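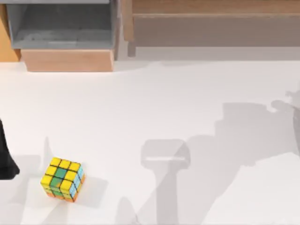 Week 6: Reading a vendor's success rate

The product for this session is the Tridance task pack from Brenard, a set of simulated two-arm tabletop tasks sold with a trained policy and a one-year support plan. The sales sheet says the policy "handles everyday objects" and gives a success rate of 78 percent over 100 trials. Before you accept that number, ask what was on the table. A scrambled cube on a bare white tabletop is about as kind a start as a policy can get, with nothing else lying near it to knock over. The sheet does not say how many of the trials began that way.

Things to look for in the sales sheet (bring your marked copy):

Who decided what counted as a success? Brenard says "task completed" and leaves it there. Minoru Kudo's review for the Takagi lab asked for the scoring rule in October and got a brochure back.

How were start positions chosen? If a person picked them by hand, the rate tells you about that person's taste as well.

What happened in the failures? Twenty-two are unaccounted for. A dropped object and a timeout are different problems for a buyer.
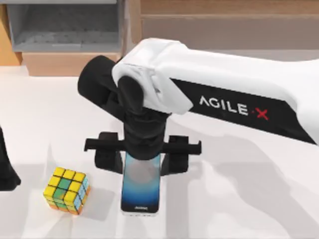

Was anything run on real hardware? The answer is in a footnote: 10 trials, at the Prirkport site, no rate given. I would read that as a bad sign, though Yichen Liang thinks they simply ran out of time. We can argue about it in class.

On price. The support plan costs 80 percent of the license fee again each year after the first. You are paying for updates to a policy whose scoring rule you have not seen.

Simulated shadows and contact can look very good now. Looking good is cheap. Friction, cable drag and a worn fingertip are where the money goes, and the sheet mentions none of them.

For next time: write one page on what you would ask Brenard to rerun, and how many trials you would want. Give your reasoning for the number. Hand it in on paper at the start of class.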